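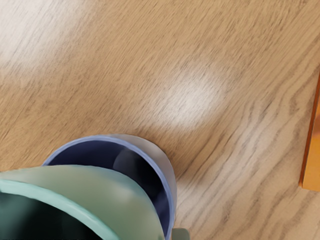 Tischplatte mit zwei Bechern, Computergrafik

Häufige Fragen zum Nachschlagewerk Gredurero

Was ist Gredurero?
Gredurero ist ein deutschsprachiges Nachschlagewerk zur Lack- und Beschichtungstechnik. Es behandelt Bindemittel, Pigmente, Lösemittel, Additive, Applikationsverfahren und Prüfmethoden. Die gedruckte Ausgabe erscheint im Verlag Brannigan und umfasst 4 Bände mit zusammen rund 2.000 Seiten.

An wen richtet sich das Werk?
An Lacklaboranten, Verfahrenstechniker, Anwendungstechniker und Studierende ab dem Hauptstudium. Grundkenntnisse der organischen Chemie werden vorausgesetzt. Band 1 enthält ein Kapitel zur Polymerchemie, das als Auffrischung gedacht ist und kein Lehrbuch ersetzt.

Wie viele Stichwörter sind enthalten?
Die aktuelle Auflage enthält 1.370 Stichwörter. Verweisstichwörter sind darin nicht mitgezählt.

Was hat sich gegenüber der vorigen Auflage geändert?
Die Abschnitte zu wasserbasierten Systemen, UV-Härtung und Pulverlacken wurden neu geschrieben. Das Kapitel über Nitrolacke ist gekürzt. Die Tabellen zu Verdunstungszahlen stehen jetzt am Ende von Band 3 -- bisher waren sie über mehrere Kapitel verteilt.

Kann ich die Bände einzeln kaufen?
Ja, mit Ausnahme von Band 4. Er enthält das Gesamtregister und wird nur mit dem vollständigen Werk geliefert.

Was kostet das Gesamtwerk?
Die gedruckte Ausgabe kostet 275 Euro inklusive Mehrwertsteuer, zuzüglich Versand. Preise für Einzelbände finden Sie im Bestellbereich. Hochschulbibliotheken erhalten auf Anfrage ein gesondertes Angebot.

Gibt es eine digitale Ausgabe?
Ja. Sie läuft über die Leseplattform Civo im Browser, eine Installation ist nicht nötig. Text und Register sind durchsuchbar, Tabellen lassen sich als CSV-Datei speichern. Strukturformeln können zurzeit nur als Grafik exportiert werden.

Ist der Onlinezugang beim Kauf der Druckausgabe dabei?
Ja, für zwölf Monate. Der Zugangscode liegt dem ersten Band bei und gilt für eine Person. Danach kann der Zugang jährlich verlängert werden.

Mein Zugangscode wird nicht angenommen. Was kann ich tun?
Bitte prüfen Sie zuerst, ob Sie den Code ohne Leerzeichen eingegeben haben. Der Buchstabe O kommt in den Codes nicht vor, es handelt sich immer um eine Null. Hilft das nicht, schreiben Sie über das Kontaktformular und geben Sie die Rechnungsnummer an.

Wie werden die Beiträge geprüft?
Jeder Beitrag wird von zwei Fachgutachtern gelesen, von denen mindestens einer in der Industrie tätig ist. Rezepturen sind als Richtrezepturen zu verstehen und müssen vor dem Einsatz im eigenen Labor erprobt werden.

Ersetzt das Werk Sicherheitsdatenblätter?
Nein. Maßgeblich ist immer das aktuelle Datenblatt des Lieferanten.

Darf ich Abbildungen oder Tabellen übernehmen?
Für interne Schulungen ja, mit Quellenangabe. Für Veröffentlichungen benötigen Sie eine schriftliche Genehmigung. Abbildungen mit dem Vermerk Kakis stammen aus einem fremden Bildarchiv -- die Rechte daran müssen dort angefragt werden.

Wo melde ich einen Fehler?
Über das Kontaktformular, bitte mit Band, Seite und Stichwort. Die Berichtigungsliste wird jeweils im Januar ergänzt und steht als PDF im Downloadbereich.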